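About Hakcombe

Hakcombe makes metal bakeware for home and small commercial kitchens. The company was started in 1967 as a sheet metal shop and moved into loaf pans two years later, when a local bakery asked for a pan that would fit its oven racks. Bakeware is now the whole of the business.

What we make

The current catalog has 80 items in three lines.

Tatow is uncoated aluminized steel. It covers loaf pans, sheet pans in quarter, half and full sizes, and pie plates. Corners are folded and the rim is rolled over a steel wire. Hand wash only.

Lacerda is anodized aluminum. It covers round and square cake pans, with straight sides, in depths of two and three inches. Removable bottoms are sold with the pan or separately. Do not use with oven cleaner or dishwasher detergent.

Teveo is coated steel for muffins, popovers and small tarts. The coating is rated to 450°F. Metal tools will scratch it, and scratches are not covered under warranty.

Item 3445, the 12-cup muffin pan, was replaced by item 3459. The outer size is the same. The cups are slightly deeper and the handles at each end are wider. Lids made for 3445 will fit 3459. We still hold a small stock of lids for the older pan and sell them through customer service.

How pans are checked

Each new tool is proved with a short run before it goes into production. Pans from the run are measured for flatness, wall angle and rim height, then heated and measured again after they have cooled. A sheet pan that rocks on the surface plate after the third heating is rejected and the tool goes back for rework.

Bake tests use a plain yellow cake batter, weighed into each pan. Browning is compared with a reference set kept by the test kitchen. The reference set is renewed every September.

Stated capacities are measured with water to the brim. For most batters, fill to two thirds of that figure.

Who does what

Roscoe Ambrose is general manager. Lindsay Nepia runs product design and approves all drawings. Declan Tunstall is responsible for tooling and press work. Yuxi Ren heads the test kitchen and writes the care sheets packed with each pan. Dehua Wan handles trade accounts, including custom sizes for bakeries.

Orders and service

Retail orders placed before 2 p.m. leave the same working day. Trade orders ship by the case, and case quantities are given on each item page. Custom sizes need a drawing with inside dimensions, measured at the top and at the base, and the steel gauge if known.

Warranty claims need the item number, which is stamped under the rim on the long side. Pans bought before item numbers were stamped can be identified from their outside dimensions.

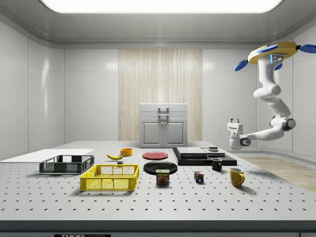 Rendered view of a laboratory room with a perforated table.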